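4. Washing and Drying the Brulik Cleaning Cloths

Your Urkell floor and surface kit comes with a starter pack of Brulik microfiber cloths. Wash the cloths once before you use them. New cloths shed a little lint and can leave streaks on glass until this has been done.

4.1 Before the first wash

1. Remove the paper band and any stickers.
2. Sort the cloths by color. Dark cloths may release dye in the first two washes.
3. Shake each cloth outdoors or over a sink.
4. Check the care tag. If the tag is missing, follow the low-temperature steps in 4.2.

Note: The tag may be trimmed off with scissors. Do not pull it, as this can open the hem.

4.2 Machine washing

1. Set the machine to 30 °C, gentle cycle.
2. Add liquid detergent only. Half of your normal amount is enough for a full load of cloths.
3. Wash the cloths by themselves or with other microfiber items. Cotton towels leave lint in the fibers, and it is very hard to get out again.
4. Run one extra rinse if the water in your area is hard.
5. Take the cloths out soon after the cycle ends and pull each one back into shape by the corners.

CAUTION: Do not use fabric softener, dryer sheets or chlorine bleach. Softener coats the fibers and the cloth will push water around instead of picking it up. A cloth that has been treated with softener by mistake can often be saved by washing it twice with no detergent. 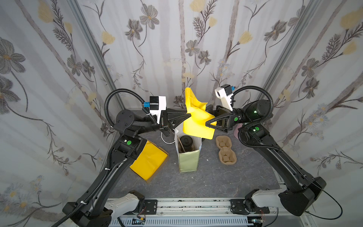

4.3 Drying

1. Hang the cloths on a line or rack, spaced so that they do not overlap.
2. If you use a dryer, choose the lowest heat setting and stop after 30 minutes. Finish on a rack if the cloths still feel damp.
3. Do not iron.

CAUTION: Cloths that have been used with oil, wax or solvent must not go in a dryer, even after washing. Lay them flat outdoors to dry, away from heat.

4.4 Folding and storage

Fold each cloth in half and then in half again. This gives you several clean faces to work with before the cloth has to be rinsed. Store folded cloths in the Sisay drawer insert or in any closed box. Open shelves are fine too – just keep them away from sawdust and pet hair.

Keep bathroom cloths apart from kitchen cloths. The simplest way is to give each room its own color and write it on the label inside the drawer.

4.5 When to replace

Replace a cloth when it still leaves streaks after a fresh wash, or when the hem has come loose on more than one side. Worn cloths can be kept for shoes, bicycles and garden tools. Replacement packs are sold in sets of 6 under part number 295.

Section revised August 10, 2019. Text: Meron Jemal. Checked by Tane Tapsell, Dirnidden.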